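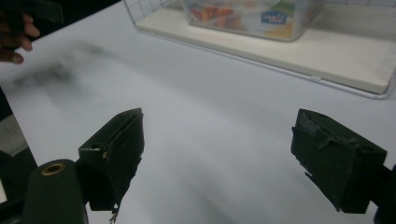

Ostham open day, 16 March 2019: notes on the gripper bench

Posting these in order as I type them up. I went for the Ziltard demo and stayed at one bench most of the afternoon.

1/ The task is a storage container and a white wire rack with a flat shelf board. Rack and container share one white tabletop. The grippers are hand-held: a person does the work through the fingers, and the recorded motion is what an arm gets trained on later.

2/ Yasmine Metwally ran the bench. Her figures: 133 recordings of this task since February, 126 kept. The rest were dropped for tracking loss, mostly during fast approaches to the rack.

3/ Finger pads are foam over a rigid block. The edges fray. I asked about replacement intervals and was told they go by feel, which I would not accept on a production line but is fair for a bench like this one.

4/ The rack is the awkward part. Thin white wire on a white table gives very little contrast, and the shelf board above the lower level limits how steeply you can come in. Most operators slow down well before they need to.
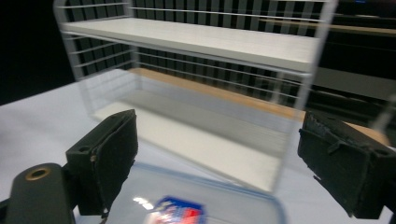 5/ Speed matters for a second reason. At full arm speed the wires smear into each other and position has to be carried by the other sensors for a moment. Rachid El Sherbiny puts the usable limit lower than the Ziltard handout does. I side with Rachid.

6/ Visitors could try it. My first attempt was poor. You lose all feel for grip force and end up squeezing by eye - a lid with rounded corners does not forgive that. Second attempt was slower and better.

7/ Nevzat Ersoy from Pandport asked the question I had: why a clear container? Answer: clear plastic is what people keep in their kitchens. Glare on the lid moves with every change of angle, and a system trained only on matte boxes does badly on it.
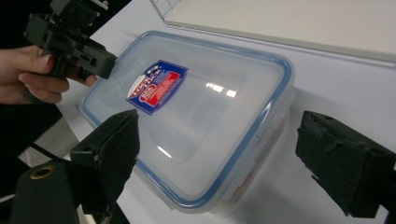
Lock & Lock container on the bench, fingers open on both sides.

8/ Approach angle. With the container lying diagonal to the table you can turn the wrist to match or square it up first. Yasmine teaches the wrist turn. Squaring up costs an extra contact, and each extra contact is one more thing to get wrong.

9/ Cost came up, as always. The quoted price for 2 grippers with software is 3675 dollars, training not included. Ehab Ouazzani thought that high. I have paid more for worse fixtures.

10/ Not covered: cleaning, pad wear over a full shift, what happens when the container is heavy. I have written to Ziltard about pad wear and will add the reply to this thread.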